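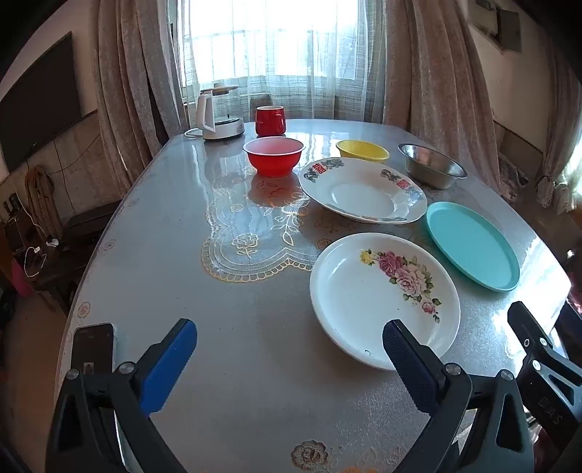 How does a local newspaper get made?

Hello again! I'm Songül Oral and I write for a small weekly paper called the Furkcombe Courier. Last week I visited a school in Bromesar to talk about my job, and I got so many good questions that I ran out of time (sorry, Year 4!). So I've written some of the answers down.

What is a local paper for?

A big national paper tells you about the whole country. Mine tells you about your own streets. If the library is going to close on the day you normally go, or the swimming pool needs a new roof, or your cousin's football team wins the cup, that's the sort of thing I write about. A story about a broken zebra crossing won't get on the evening news, but it matters a lot if you cross there every morning.

Where do stories come from?

All over the place. People ring us up, or stop me in the bakery. I go to council meetings, where grown-ups decide things about bins and parks and buses. They can be very long — I once sat through one with 93 pages of notes to read — but there is nearly always a story hiding in there if you keep listening.

How do you know it's true?

This was my favourite question. I ask. Then I ask somebody else. If a person tells me a shop is shutting, I ring the shop. If the shop says no, I need to find out why that person thought so. And if I'm writing something unkind about somebody, even if it's true, I have to give them the chance to tell their side first.

Sometimes I still get it wrong. In January I spelt a headteacher's name with one letter missing, and we had to print a little note called a correction. I went very red!

What does an editor do?

My editor is Ezequiel Nieto. He chooses which stories go in and which one gets the front page. He also reads every word I write and crosses out lots of them. I used to get grumpy about that, but my stories are easier to read when he's finished.

Who pays for it?

Paper and ink cost money, and so do reporters (I like to eat). Some of it comes from people buying the paper. We sold 2,048 copies of our last one. The rest comes from adverts, when a shop or a garage pays us for a space on the page. An advert isn't news, so we put a line round it and keep it apart from the stories. A shop can't pay me to write that its cakes are the best in town, even if they are.

Can I be a reporter?

Yes, and you can start now. Find out one thing that's happening in your street or at your school. Write down who, what, where, when and why. Ask two people about it and copy down exactly what they say, then put the most important bit at the top. Check how to spell everybody's name — please learn from me on that one.

If you make a newspaper of your own, ask a grown-up to help you send me a copy. I'd love to read it.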